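About Volitz

We started out at Revstead with one stubborn question: can a robot with two arms learn a household job by being shown it a few times, the way you would show a new neighbor? Our method, Gosling, learns from 30 guided runs per task, and we are still a little giddy about that!

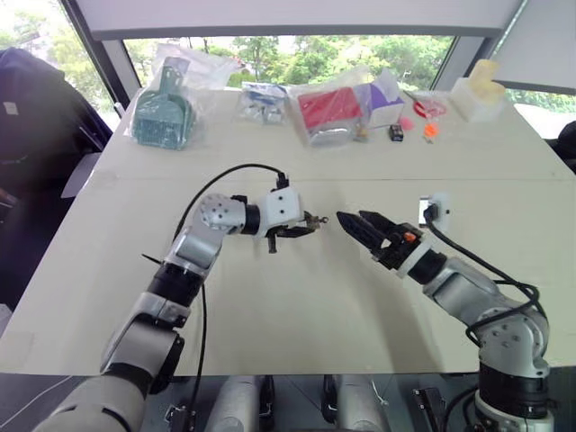
Two arms, gripper to gripper, over the white tabletop.

Each run is replayed slowly, and Gosling works out when one arm should wait for the other - the part we fussed over longest. In our March trials it finished 1842 of 2000 handovers, and we keep every miss on file for anyone who would like to come by and look.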